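**Rural Road Edges: Condition and Visibility Survey, Segura to Totov**
Student project report, Predmont Technical College, Department of Civil Engineering
Submitted 28th June

## 1. Purpose

The project looked at how clearly a driver can read the edges of a two-lane rural road in strong summer daylight. The route between Segura and Totov was chosen for its mix of open roadside, side entrances and woodland. Two kinds of section are compared in this report: an open one with a building close to the road, and a wooded one with trees shading part of the pavement.

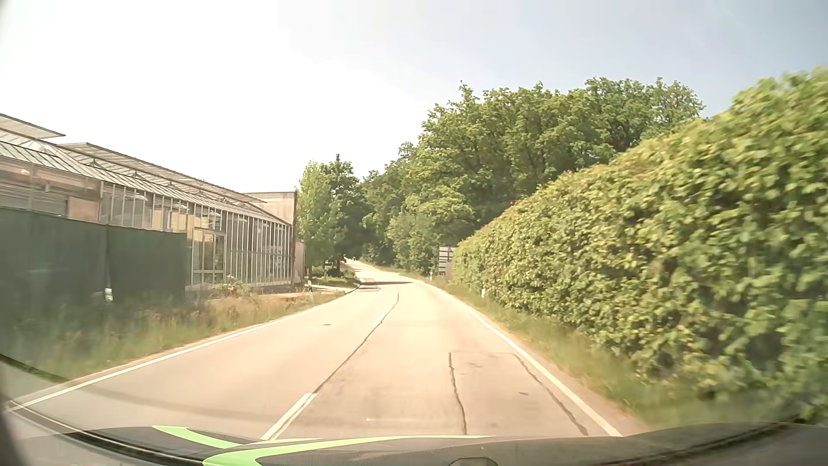
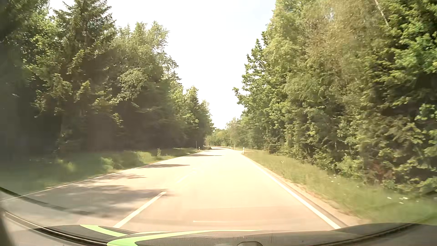

*Figure 1. Survey route in daylight: greenhouse section (first view) and woodland section (second view). Both were taken from the road in the direction of travel.*

## 2. Background

Edge visibility on rural roads depends on four things that can be checked without special equipment: the paint, the posts, the surface next to the paint, and the light. Road authorities usually inspect the first two on a schedule. The other two change with the season and the hour, and are often left out of the inspection form.

Our course notes treat contrast as the difference in brightness between a marking and the surface around it. A white line on dark asphalt has high contrast. The same line on an old, sun-bleached surface has less, even if the paint is in good condition. This is the main point we wanted to look at on the Segura road.

## 3. Method

The route was divided into nine sections. Each section was driven in both directions and then rated at a desk by two team members working apart. Ratings were entered in Andedent, the survey database used in the department, and were compared only after both sets were complete. Where the two ratings differed by more than one step, the section was reviewed again and one value was agreed.

The following items were rated:

- center line, near and far
- edge line, left and right
- delineator posts and other roadside markers
- side entrances
- vegetation height and spread
- shade on the pavement

Each item was given a value from 1 (not readable) to 4 (clear at all distances needed). Night and rain conditions were outside the scope. A first trial of the form was made in March, when the verges were still low, and two items were reworded after it.

## 4. Results

### 4.1 Greenhouse section

This section runs past a long glass greenhouse on the left, parallel to the road. The road bends gently to the left and climbs. A dark green screen fence stands in front of the near part of the greenhouse and ends before the door in the side wall.

For the driver, the fence and the glazed wall form a firm visual guide on the left side. They show the direction of the road well before the bend. The verge between the building and the pavement is tall grass, green in parts and straw-colored in others. It gets drier and browner farther along.

The verge is the weak point for markers. A small white marker at the foot of the fence is partly sunk in the vegetation. The delineator post near the far corner of the greenhouse, white with a dark band, is in a better position and was rated 4. It also comes just before a side entrance on the left, so it gives useful warning. The curb at the entrance has a dark edge and is curved, and it helps to show where the opening is against the pale road surface.

We noted that the entrance itself is pale. In strong sun, a pale opening beside a pale road may be read late. The dark curb edge does most of the work here, and we recommend that it be kept clear of growth.

### 4.2 Woodland section

Here the road runs through dense woods and bends to the left in the distance. White edge lines are present on both sides. The right one is continuous and the thicker of the two as seen from the right lane. Beyond it is a narrow shoulder, with a darker strip of pavement next to the line and a sandy margin at the grass. The darker strip gives the right edge line a good background on its outer side.

The center dashes gave mixed results. The near dash is wide and bright. The far dash almost blends into the pavement and was rated 2. A camera makes this effect stronger than the eye does when the surface is overexposed, so the rating should be read with care.

Shade falls mainly across the left lane. The largest patch lies beside the near center dash, and its upper tip reaches a little past the top of the dash. Narrower shadows cross the road farther ahead. Irregular shade of this kind has two effects:

1. It raises contrast where a marking lies next to dark pavement.
2. It produces dark shapes that can hide surface damage, such as patch edges or small holes.

The second effect could not be measured with our method. A walked inspection would be needed.

## 5. Discussion

The open section depends on objects beside the road, and the wooded section depends on paint. This has a direct effect on maintenance. Mowing around posts and markers is the more useful step near the greenhouse. Repainting the center line is the more useful step in the woods.

The main source of error is exposure. The windshield also adds reflections, which lie over part of the fence in the first view. A polarizing filter would reduce these — the team did not have one.

## 6. Recommendations

- Mow the verge at the foot of the screen fence before midsummer.
- Keep the curb at the side entrance free of grass.
- Check the center dashes in the woodland section with a contrast meter.
- Repeat the survey under an overcast sky and compare the ratings in Andedent.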